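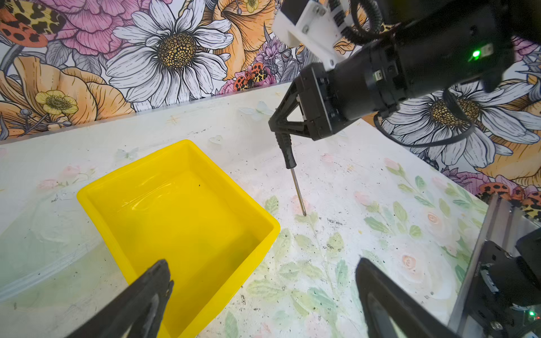
Borkura Manipulation Software Group

Speaker notes, 2024-03-20
Two arms, one tray: what we changed in the planner

Slide 1. Leave the wrist view up while people sit down. The talk is on the software between this camera and the motors. Hardware questions go to the end.

Slide 2. The task. One arm holds a screwdriver, the other works near the yellow tray. Both have to share a small part of the table without waiting on each other all the time. Our old planner locked the whole table for whichever arm asked first. Safe, but slow.

Point to the screwdriver. The planner has to treat the shaft as part of the arm. In the old version the collision model stopped at the fingertips, and the shaft was handled by a fixed margin. The margin was too big for short tools and too small for long ones.

Slide 3. Pultar. Pultar is our planner. Say the name once and spell it, people mishear it. It now takes the held tool as an attached body with its own length and angle. When the grip changes, the body changes in the next planning cycle. Show the diagram and move on. Do not read out the boxes.

Slide 4. Perception. Nodley is the detector that runs on the wrist images. Go back to the opening picture for three points:
- The tray is glossy. There are white highlights on its floor, and Nodley used to report them as small parts.
- The tabletop has a flower print, and the wallpaper behind has bigger flowers and spotted insects. A detector trained on plain gray tables does badly with this.
- Our own fingers cover a corner of the tray. We mask them out from the joint angles and fit the rim from what is left.

Slide 5. Training data. 3,849 labeled wrist images. Of those, 2,000 have a patterned background. The rest are older images from before February. Mention that the labels mark the tray rim and the tool tip only. We dropped full outlines, they took too long and the planner never used them.

Slide 6. Results. We ran 100 trials with the old planner and 100 with the new one, same start poses. The old one stopped for a replan timeout in 19 trials. The new one still times out, mostly when the tool tip is hidden behind the other gripper. I don't have a clean number for the new one because we changed the timeout setting partway through. Say so before somebody asks.

Slide 7. Tooling. Tyagi is the log viewer. It plays joint states, images and planner decisions on one timeline. Demo if there is time: open the saved log, jump to the first replan, turn on the tool body overlay. If the projector laptop is slow, use the screenshots in the backup slides.

Slide 8. Still open. Tool angle drifts when the handle slips in the fingers. We estimate the angle once, after the grasp, and then trust it. Next step is to re-estimate from the other arm's wrist camera whenever the shaft is in view.

Questions. Likely one: why not one fixed overhead camera? Answer: we tried it, and the arms blocked the tool tip during the close work. Second likely one: does Pultar run without Nodley? Yes, with tray poses typed in by hand.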